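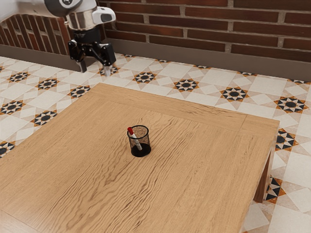 1. Introduction

This report documents the design, development and evaluation of Entili, a short puzzle game completed as the capstone project in the Game Design and Development program at Altovthorpe College. The work was carried out by a team of two, Xiomara Nakamura (level design, writing and audio) and Reginald Tillman (programming and interface), during the winter term. The report was submitted on March 8, 2023.

Entili is a first-person puzzle game set in a flooded grain elevator. The player moves between floors by means of a counterweight lift and must restore the building's machinery in the correct order. A complete playthrough was intended to take 20 minutes. The central research question was whether a hint system that responds to player behaviour would reduce abandonment without lowering the player's sense of having solved the puzzles independently.

2. Background

Hint systems in commercial puzzle games generally fall into two groups. On-request systems leave the decision with the player, who may be reluctant to ask. Timed systems offer help after a fixed interval, and this may interrupt a player who is still making progress. The team's earlier prototype, Pulley, used a timed system. Classmates who tried it found the prompts distracting, and several remarked that the hint had appeared while they were already walking toward the correct lever.

The proposal for Entili therefore specified a third approach, in which the game records repeated actions and offers a hint only when a player returns to the same unsuccessful action several times.

3. Development

3.1 Tools

The game was built using Direditz, the level editor supplied by the college. Direditz provides basic lighting, collision and trigger volumes but has no built-in support for logging player input. Mr. Tillman wrote a separate logging module, which records each interaction together with the room in which it occurred. The module was limited to 200 entries per session to avoid a slowdown on the older laboratory computers.

3.2 Level design

The original plan called for five floors. The fourth and fifth were removed in February, when it became clear that the water-level puzzle on the third floor would require more time than had been scheduled. Some material from the removed floors was reused, including the dispatcher's radio and the ledger pages found near the lift.

Rooms were laid out so that each puzzle could be viewed in full from its entrance. This rule was broken once, in the boiler room, where a valve is located behind the staircase. The consequences are discussed in Section 5.

3.3 Hint delivery

Hints are spoken over the radio by the dispatcher, a character who is never seen. Ms. Nakamura recorded all lines in the college's sound booth. Each puzzle has an initial hint, which refers to a general area, and a second hint, which names the object to be used. Subtitles are switched on by default and may be disabled in the options menu.

4. Playtesting

Playtesting involved 15 participants recruited from other programs at the college. None had seen Pulley. Each participant played alone, without assistance from the team, and completed a written questionnaire afterward. Participants were permitted to stop at any time.

Team members did not sit beside participants during play. In early trials of Pulley, an observer's reactions had given away solutions — a sigh or a glance toward the correct corner was often enough.

5. Results and Discussion

Most participants finished the game, and the majority described the radio hints as part of the story. Comments on the lift were favourable. Several participants asked for a faster walking speed.

The boiler room was the clear weak point. Because the valve could not be seen from the entrance, participants tended to wander instead of repeating an action, and wandering did not trigger a hint. Those who stopped playing did so in this room. The logging module also reached its entry limit in the longer sessions, so the final minutes of those sessions were not captured. The results for the third floor should be read with this in mind.

Questionnaire responses on independence were mixed. Participants who had received only the initial hint generally considered the solution their own. Those who had received the second hint were divided.

6. Recommendations

It is recommended that future versions treat prolonged movement without interaction as a second trigger for hints, and that the boiler room valve be moved to the near wall. The logging module should write to disk at each floor change. The team also recommends that the college set aside separate time for audio editing in the capstone schedule — the present timetable combines it with final assembly.

7. Division of Work

Sections 1, 2 and 3.2 to 4 were drafted by Ms. Nakamura. Sections 3.1, 5 and 6 were drafted by Mr. Tillman. Both authors reviewed the full report before submission.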